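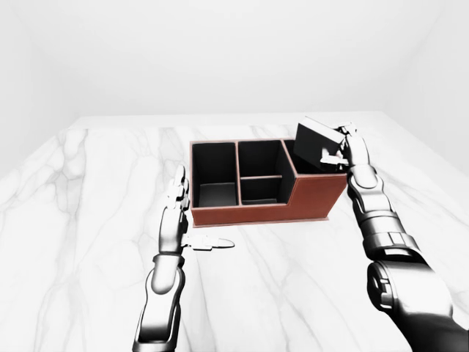

I finally cleaned out my work email last weekend, all 3046 messages of it, and I'm still a little giddy! My friend Anel Mabuza talked me into it. She swears by one rule: if you haven't answered it since August, you're not going to.

So I made coffee, put on a long playlist and started with the newsletters (sorry, fellow newsletter writers). I dropped 17 of them before lunch - mostly shops I bought one thing from years ago and never thought about again.
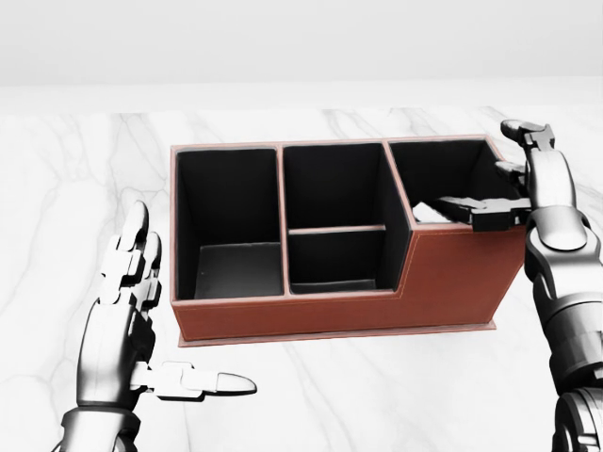 The receipts were slower going. I wanted to keep anything tax related, so those went into a folder of their own, and then I got sidetracked reading old threads from my Civberg days. We argued for seven emails about a lunch order. Seven!

A few things I'd do again:

- Sort by sender first, then by date
- Delete in big batches and don't open anything
- Stop when you get hungry 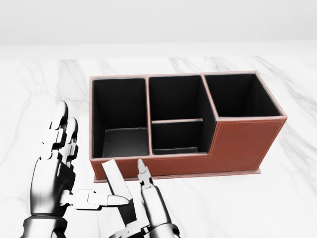
## What's left

I'm down to 400 messages, and most of those are from my sister. I'm giving myself until spring to get through them - if you try this too, hit reply and tell me your starting number.
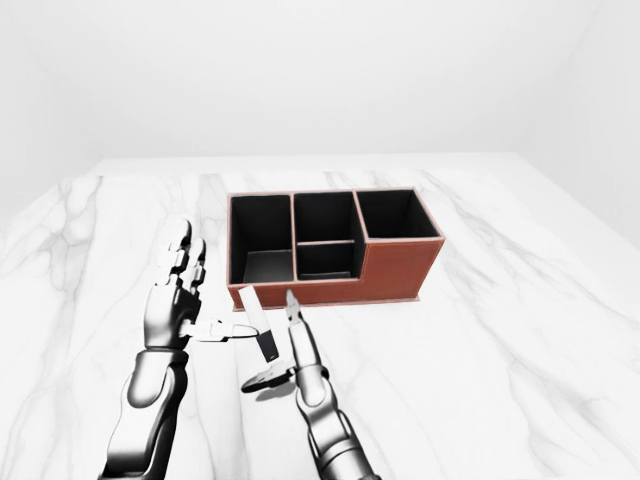
*A brown leather desk organizer on a white marble tabletop.*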